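From: Jomar Padilla
To: Wedgate equipment list
Date: 2/12/23
Subject: Re: gripper budget

Jannik Engelhardt wrote:
> Do we need 12 more pairs, or can we start with two?
> Brunner wants a number.

Start with two pairs. The felt pads wear first, so put 64 spare pads on the same order.

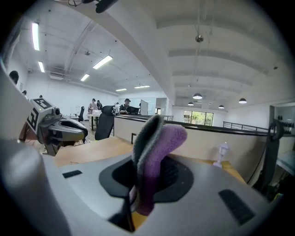
Brunner's quote leaves out cables. I would add about 1000 dollars for those and for marker cubes - Fodport can supply both.

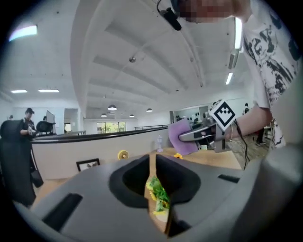 Hand-held grippers at the wooden table, one holding a sponge pad.

Tables and artificial flowers can come out of the room budget. Please keep them off the Kundgate request.
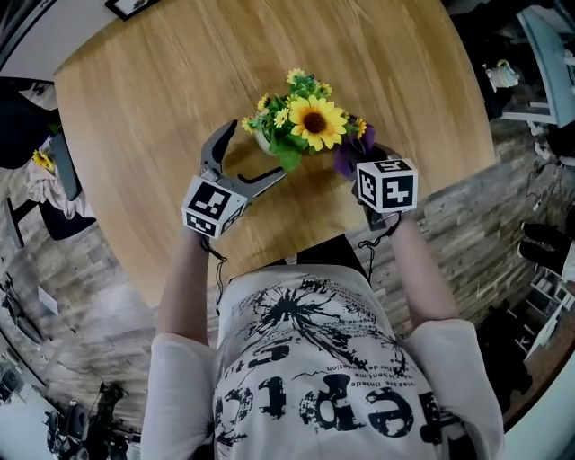

Both grippers in use with the potted sunflower.

I can send the revised sheet once Brunner confirms shipping.

Jomar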